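Setting Up a Two-Arm Bench Cell for Bagging Thin Plastic Parts

Kultiteck Bench Notes, Punduscombe workshop

These steps are for a cell with two arms and humanoid hands, working over one table with thin, see-through plastic. They assume the arms are already bolted down and talking to the controller. Allow a full morning the first time.

1. Prepare the table

Use a matte black top and hang a black curtain behind it. Clear film is very hard for a head camera to pick out against a pale or busy background. On black, the creases and edges show up as bright lines, and a lightly tinted part is easy to separate from its bag.

Keep a soft gray cloth on the table for wiping fingertips and parts. Leave it bunched on the left, clear of the middle where the hands meet.

2. Route the cables

Run the white cables out from under each arm and down toward the operator's side. Move each arm by hand through its full reach with the power off. If a cable lifts or drags, give it more slack at the base and try again.

3. Set the meeting point

Bring both hands in until the fingertips almost touch over the center of the table. Save that pose as "meet". Every handover and every two-handed grip starts from it, so spend time on it. On our Choo controller it goes in slot 76, but any free slot will do.

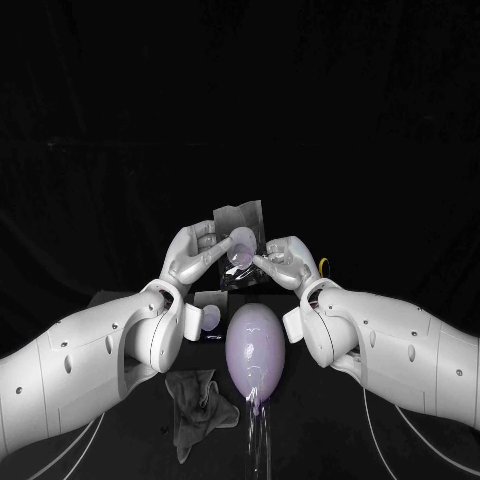
Check the meeting point from the camera view as well as from the side. Two hands that look lined up from above can still be at different heights. Correct the right arm first and leave the left alone, or you will end up chasing the error back and forth.

4. Set the pinch

Teach the pinch with index finger and thumb only. Start with the grip limit at 121 on the controller scale and lower it until a thin part slips, then go back up one step. A part that flexes when it is held is being squeezed too hard.

Have the other hand come in with the index finger extended and the rest partly curled. This keeps the spare fingers out of the camera's line of sight.

5. Teach the bag grip

Bags need a different grip from hard parts. Curl the fingers of one hand over the top and press with the thumb from the side. The second hand comes in from above and behind, and steadies the bag with one fingertip. Go slowly - film bunches up quickly, and once it does the opening is hard to find again.

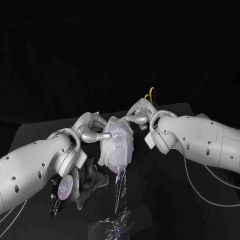 Can I use the same grip limit for the bag and the part?

It's better to keep two settings. The bag can take more pressure than a thin part, and it needs it, as film slides easily against a smooth fingertip. Save the bag grip under its own name so it is never loaded by mistake.

6. Regular checks

Wipe the fingertips at the start of each shift. Look over the small screws in the arm casings and the seams at the wrists, and tighten anything that has worked loose. At Grodville we reteach the meeting point after about 1,617 cycles, or sooner if the fingertips start landing off center.

Write the cycle count on the log sheet whenever you change a grip setting.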